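Play Boards and Little Blocks: Your Questions

I get the same handful of emails about the play boards every month, so I finally sat down and typed up my replies in one place. If yours isn't covered, write to me through the contact form and I'll get to it (slowly, but I will).

Why put blocks on a board at all? Isn't the floor fine?

The floor is great! My kids lived on the floor. But carpet is a terrible thing to build on, and small blocks wander off under the couch the minute you look away. A flat board gives you a firm surface and a sort of home base. You can lift the whole thing onto a table or slide it under a bed at dinnertime.

What kind of wood do you like?

Something pale and smooth. I've got nothing against dark wood, but colored blocks show up so much better on a light top, and for little ones who are sorting by color that makes a real difference. I bought my first board in 1996 from a shop called Bañuelos that was closing down, and it's still the one I grab first. It has a burn mark from a mug of cocoa and I wouldn't trade it.

Do the seams between the planks matter?

Not much, as long as they're flush. Run your fingertips across before you buy. If you can feel a ridge, a small cylinder standing on end is going to feel it too, and it'll tip. If you can see a line but can't feel it, you're fine.

How big should the board be?

Bigger than you think, smaller than your table. You want a border of table left over so that elbows have somewhere to go. Mine sits on a pegboard table, and I like having a strip of it showing on every side - pieces that get pushed off the board land there and don't go straight to the floor.

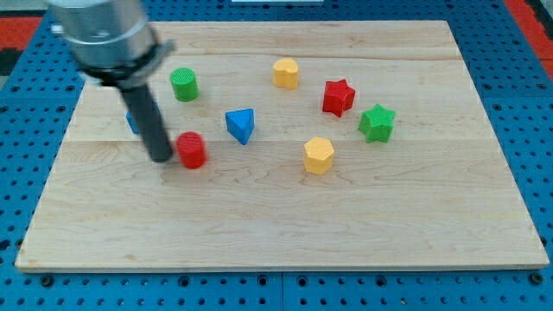

Eight small blocks on the light board, blue pegboard all the way around.

How many blocks do you put out at a time?

Fewer than come in the box! My biggest set is the Skirno tub, which has 928 pieces, and I have never once put them all out. For a toddler I start with a small scatter and leave plenty of bare wood in between. Older kids can have 25 or so and they'll ask when they want more, believe me.

Should they be lined up neatly to start?

I don't bother. Spread them around and let the child decide what goes next to what. Braulio Montes, who swaps blocks with me, sets his out in rows by color and swears by it. We have agreed to disagree.

Is a pegboard table worth it?

I love mine, but you don't need one. The holes are handy if you want to stand pegs in them as a little fence, and it wipes down easily. Crumbs do get in there. I use a soft brush, then a damp cloth. Do check the fasteners once in a while if your top is made of panels bolted down, and snug up any that have worked loose.

How do you clean the board itself?

Barely damp cloth, dry it right away, stand it on its edge overnight. Please don't soak it. Marwa Mahrous wrote in to say that hers cupped after an afternoon in the bathtub, and I'm afraid there was no saving it. I rub mine with a little Petus wax every September.

My board slides all over the place. Help!

Shelf liner underneath, cut nearly as wide as the board. The Sitden kind is what I have, but any grippy liner will do. Two strips work as well as one big sheet and cost less.

Can I paint the board?

You can, it's yours! I'd leave the top bare, though, and just do the edges. Paint chips when blocks get banged on it, and they will get banged on it.

Page last updated 5 Aug 2024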